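Gavin Guthrie was ten minutes into explaining why he hates kitchen drawers before I'd even gotten my notebook out. He repairs wooden furniture in Purkurcombe, mostly tables, and he talks the way some people drive - fast, with a lot of sudden turns.

"A table tells you how the family lives," he said. "A drawer just tells you where the takeout menus are."

He learned the trade from Tharun Palaniappan, who still runs the Ritchie workshop across town and still phones him to argue about glue. They've had the same fight since February!
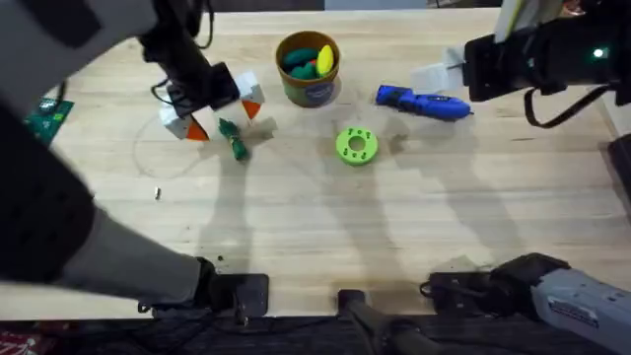
On leaving marks alone

I figured he'd want every scratch gone. Wrong! "People come in embarrassed about a scuff," he told me. "I say, live with it a month, then call me." Half of them never call, and he seems thrilled about that.

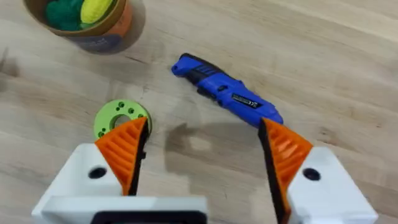
So what should you clean a wood table with?
A damp cloth and a little dish soap, then a dry cloth right after. Gavin thinks most polish is a waste of money.

He charges 104 dollars for a basic refinish, and I told him that sounded low. He shrugged and started in on the Brusivetti job, a dining table that took him 2 tries to get the color right. "I had it perfect at night," he said. "Then the sun came up and it was orange." 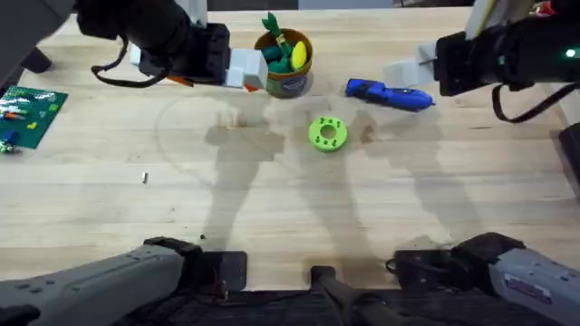 Pale wood with the grain showing.

We ended up talking about chairs until his next customer knocked. He won't do chairs.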